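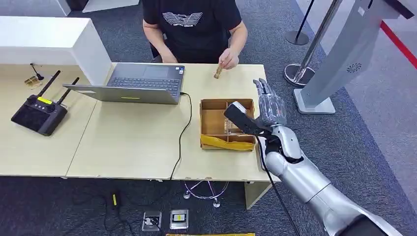
Handover and sort with the Mesen hand — student build thread

Elside Robotics Club > Projects > Arms and hands

pinchgrip_zu
Posted Sunday, 9:14 pm

OK so we finally have enough done that I feel all right starting a thread for this one! I'm Zuzanna Szulc on the sign-up sheet, pinchgrip_zu everywhere else. There are four of us on the project and we call it Rindura (we needed a name for the folder, and it stuck).

The task for the February round is handover and sort. A person sitting at a desk holds up a small item, the robot has to take it out of their fingers and put it in the right cell of a divided cardboard box. One arm, one humanoid hand, one person, no talking allowed. You get scored on whether the item ends up in the right cell and whether the person had to move to help the robot out. That second part is where all the points go, believe me.

Our code runs in three stages. It finds the person's hand, it picks a grasp for the item, and then it waits for the person to let go before it pulls away. The waiting is my part and I love it way more than I expected to. We hold still for 300 milliseconds after the load on the fingers changes and only then start moving back. Shorter than that and it tugs. Longer and people start pushing the item at the robot, and then the grasp slips.

So far we have 421 logged trials, with 172 of them clean from start to finish. I know that isn't great. But back when we started, it couldn't close on anything smaller than a soda can, so I'm very happy with it.

Things I'd love opinions on: thin flat items, what to do about the box dividers, and whether we should be using a fixed meeting point.

tallbracket
Posted Sunday, 9:40 pm

Use a fixed meeting point. We did this task last season and wasted weeks on hand tracking. Pick one spot in the air over the desk, send the robot there every time, and let the person bring the item to it. People are very good at hitting a spot. Robots are not very good at chasing people.

pinchgrip_zu
Posted Sunday, 9:52 pm

But then the person is doing the moving, and that costs points this year! Read section two of the new rules, they changed the wording. It used to say the person "may present the item at a location convenient to the robot" and that line is gone.

tallbracket
Posted Sunday, 10:05 pm

Huh. I was on the old copy. I still think you'd come out ahead, a dropped item costs you more than a bit of reaching. Have you tried it both ways on the same items?

pinchgrip_zu
Posted Sunday, 10:11 pm

Not on the same items, no. Fair point. Adding it to the list.

mo_servo
Posted Sunday, 10:30 pm

I'm one of the four, I do the grasps. I'm with tallbracket on this and Zu knows it, we've had this argument in the hallway already. What I'd like is a middle version: a fixed meeting zone the size of a dinner plate, tracking only inside it. The arm stays slow and boring until it's close, then the camera takes over. The long reach is where it does dumb things with its elbow.

pinchgrip_zu
Posted Sunday, 10:34 pm

The dinner plate idea is growing on me. Don't let it go to your head.

For the folks asking about flat stuff, this is the kind of item I mean. 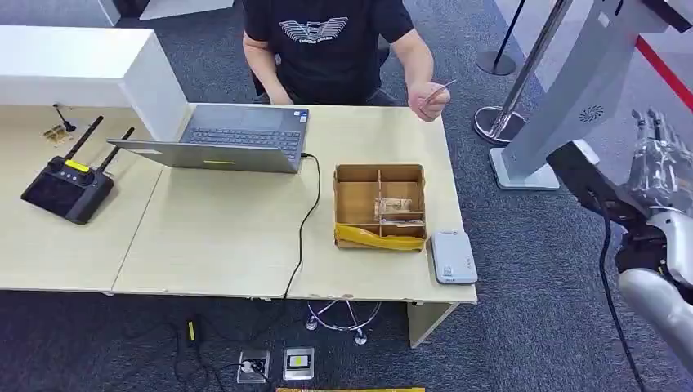 Thin, flat and silver, held up over the desk, with the sorting box in the middle and the hand at right.

Small round-ish items are lovely. The fingers wrap, the thumb comes in, done. With a thin one, the camera loses it as soon as it's edge-on, and then the grasp planner sees a human hand with nothing in it and backs off politely. It's kind of sweet the first few times.

lintroller
Posted Sunday, 10:58 pm

Love this project!! On the flat items, don't look for the item at all. Look at the person's fingers. If the thumb and first finger are pinched and the wrist is up, there's something in there, and it sticks out along the line of the pinch. Send your own pinch in from the opposite side, at a right angle to theirs. You'll be wrong sometimes but you'll be wrong in a way that still touches the item.

mo_servo
Posted Sunday, 11:06 pm

At a right angle to theirs, or in line? I've been coming in parallel so our fingertips don't bump theirs.

lintroller
Posted Sunday, 11:15 pm

For a card shape I'd go at a right angle. Parallel gives you a strip of surface the width of whatever they leave sticking out. From the side you get the whole length. Bumping is fine if you're slow. People flinch from speed way more than from contact, at least everyone I've tested with.

okafor_bench
Posted Monday, 7:20 am

Going to disagree a little. We run the Okafor team and we banned any planned contact with the person's fingers, slow or not. You don't know who the judge will put in the chair. Our regular tester is as relaxed as can be, then a new person sat down and snatched the item back every single time. Parallel, with a longer reach past the edge, has been steadier for us. It does need the tracking to be good.

lintroller
Posted Monday, 7:48 am

That's a good reason and I'll take it. I've only tested with club people.

pinchgrip_zu
Posted Monday, 8:02 am

Ooh, testing with strangers. We've been swapping who sits in the chair but it's always one of us, and we all know when it's going to let go. If anyone is near the lab this week and wants to hand things to a robot, please come by!

wedge
Posted Monday, 12:26 pm

What are you doing about the dividers? Ours leaned over after a week and then every drop into the back row hit cardboard. Also is someone driving the arm during trials or does it run on its own?

mo_servo
Posted Monday, 12:41 pm

It runs on its own for anything that goes in the log. We drive it by hand to set it up between batches and those don't count.

Dividers: we go in from above, with the wrist turned so the fingers line up with the long side of the cell. Then it opens the thumb first. If all the fingers open together the knuckles spread and catch the next wall over. Took me an embarrassing amount of time to see that.

wedge
Posted Monday, 12:50 pm

Thumb first! Stealing that.

tallbracket
Posted Monday, 1:17 pm

Also measure the box again before every session. Cardboard creeps. If you saved the cell positions once and trusted them, some of your bad drops are probably the box and not the hand.

pinchgrip_zu
Posted Monday, 6:33 pm

We did save them once and trust them, yes. Checked just now and the back corner cell is off by most of a finger width — so that's tonight's job. Mo is rewriting the approach with the dinner plate zone, and I'm going to run the fixed spot against full tracking with the same set of items so tallbracket and I can settle it. I'll put the logs in the shared folder when the batch is done.

okafor_bench
Posted Monday, 6:45 pm

Please post the release timing too, split by item. We're at double your wait and I'd like to bring it down.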